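Section 4. Setting up a desk at home

This section is for staff who have been sent a Parkine desk kit and will work from home for two or more days a week. Read it through once before you unpack anything. If your kit came with the older grey keyboard, follow the same steps but skip step 6.

Before you start

Check the delivery note against the box. Report missing parts to Kyriaki Christodoulou at the Plilitz office, quoting the four-digit number on the label (for example, 2,861). Keep the box until the end of the trial period, as returns without it take longer.

You will need a table that does not rock, a chair and a wall socket within reach of the supplied lead. The lead is 2 metres long.

CAUTION: Do not join two extension leads together. If the supplied lead does not reach, move the table.

Choosing the place

1. Put the table side-on to the window. Facing the window causes eye strain, and with the window behind you the screen will show glare.

2. Leave at least 50 cm behind the chair so that you can stand up without turning.

3. Keep the table clear of radiators. The power supply gets warm in normal use and needs air on all sides.

Fitting the screen

4. Fix the foot to the stand with the large screw and tighten it by hand. Do not use pliers.

5. Hook the screen on to the stand and press until it clicks. The 23-inch model is heavier than it looks – ask someone to hold the stand.

6. Connect the keyboard receiver to the socket on the left side of the screen. The light on the keyboard blinks twice and goes out.

7. Sit down and raise or lower the screen until its top edge is level with your eyes. If you wear varifocals, set it lower.

Keyboard and mouse

8. Place the keyboard straight in front of you, with enough room to rest your wrists when you are not typing.

9. Place the mouse on the same level as the keyboard and close to it. Your elbow should stay near your side.

10. Use a mouse pad on varnished or strongly grained tables. Any flat pad will do. If the pointer jumps, wipe the underside of the mouse with a dry cloth and try again.
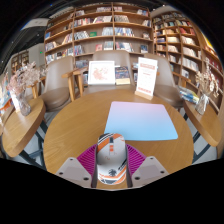

Fig. 4.2 Mouse pad on a round wooden table

Note: On a round table the edge curves away from your forearms. Move the keyboard and pad further in until both arms are supported, then bring the chair closer.

11. Run all leads down the back of the table and fasten them with the ties in the small bag. Leave some slack at the screen or it will not tilt.

12. Fill in the desk check form and send it to Edgars Koppel. New forms were issued in January; the old ones are no longer accepted.

For chair adjustment, go to Section 5.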